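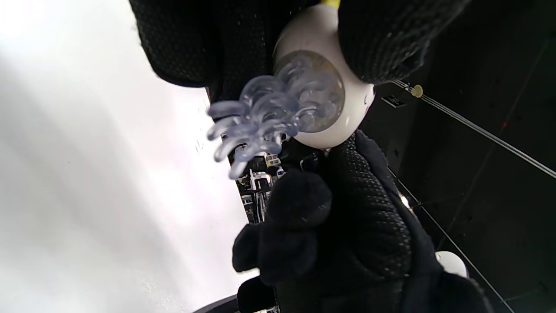
Wim Kuipers wrote:
Going to bed at nine is not laziness. If your body is asking for it, let it have it. I did that for most of October and the fog lifted a bit by the end.

rosalinda_t wrote:
I know, Wim, I know. But I've been going to bed at nine! Then I lie there going over everything I didn't do, and get up at two to eat crackers over the sink, and then it's the crackers' fault, or mine for having crackers in the house. I'm so tired of being my own project. My sister says I should just accept that I'm a tired person and get on with it - which made me cry in her car.

Ariel Fajardo wrote:
Your sister has a point though? I don't mean the crying part. I kept a log for 300 days. Sleep, coffee, steps, what I ate, how bad my back was. I was sure I'd find the thing I was doing wrong. Some good weeks I did everything badly and some awful weeks I was a saint.

Wim Kuipers wrote:
I'd still say regular hours matter. You can't tell people that nothing they do makes a difference.

Ariel Fajardo wrote:
Didn't say that. I said I couldn't find it in my log. I still go to bed on time, I just quit treating a bad morning as a verdict.

conso_aquino wrote:
Jumping in, I mostly read. Wim, I like your posts, but when I'm flat on the couch and someone says regular hours, all I hear is that I did this to myself. I know you don't mean it like that. It's just how it lands at four in the afternoon with a heating pad on.

Wim Kuipers wrote:
Fair enough. I get preachy when I'm feeling well, my wife says the same. Sorry, Rosalinda.

rosalinda_t wrote:
No no, you're fine! I like hearing it worked for somebody. Ariel, did you feel worse when you stopped the log? I've got up to 854 entries in mine and the idea of quitting makes me a little panicky.

Ariel Fajardo wrote:
Twitchy for a week or so, then I forgot about it. You could skip the food part first and keep the rest.

rosalinda_t wrote:
OK. Food part goes tonight. Keeping the crackers.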